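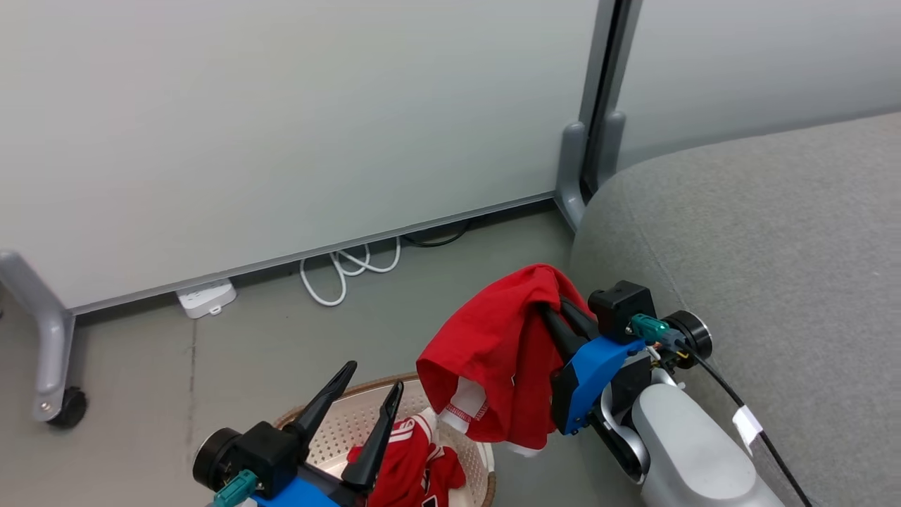 Desde Lestel nos escribieron, tras la publicación del avance de esta reseña, que el planificador de Fellen les había parecido excelente con piezas rígidas y decepcionante con tejidos, y que dudaban de que la versión 2 cambiara ese juicio. La observación es pertinente y ha orientado buena parte de la evaluación que se expone a continuación.

Fellen 2 es un entorno de planificación y control para sistemas de dos brazos. Integra un módulo de percepción, un planificador de trayectorias y una consola de supervisión, y se distribuye con licencia anual por puesto. Nuestra unidad lo ha examinado durante el mes de marzo con una tarea de manipulación textil: extraer prendas de un cesto redondo y entregarlas extendidas. Se ejecutaron 600 ciclos con el planificador de serie y los parámetros recomendados por el fabricante.

Percepción

El módulo segmenta las prendas a partir de las cámaras de muñeca. El caso más exigente ha sido el de dos prendas del mismo color, una ya sujeta por la pinza derecha y otra todavía en el cesto. Con camisetas rojas de ribete blanco, la versión anterior tendía a fundir ambas en una sola máscara; la actual las separa con regularidad, siempre que la prenda suspendida no oculte por completo el borde del cesto. Cuando lo oculta, el sistema solicita una segunda vista, lo que alarga el ciclo.

Planificación

De los 600 ciclos, el 76 % concluyó sin intervención del operador. Los restantes se debieron en su mayoría a agarres sobre un pliegue único, que el planificador valora con excesivo optimismo. La coordinación entre brazos es el avance más notable: mientras uno eleva la prenda, el otro puede aguardar con la pinza abierta sobre el cesto sin que se bloquee la zona compartida. En Delorme, el producto con el que lo hemos comparado, esa espera debe programarse a mano.

Herramientas

La consola registra cada ciclo y permite reproducirlo paso a paso. El registro completo de la prueba sumó 2.528 eventos, todos ellos exportables. El editor de restricciones resulta, en cambio, poco claro: los volúmenes prohibidos se definen en coordenadas de la base y no admiten referencia a objetos detectados, de modo que desplazar el cesto obliga a redefinirlos. La documentación en español está incompleta en este apartado.

El conector para Cirkbridge funcionó desde la primera instalación, aunque exige reiniciar el servicio tras cada cambio de calibración.

Valoración

Se recomienda la adquisición a los laboratorios que trabajen con dos brazos y materiales deformables. Para instalaciones de un solo brazo, la diferencia respecto de la versión anterior no justifica, a nuestro juicio, el coste de la actualización. En cuanto a la objeción de Lestel, se mantiene en lo relativo a los agarres sobre pliegue único y queda atendida en lo demás.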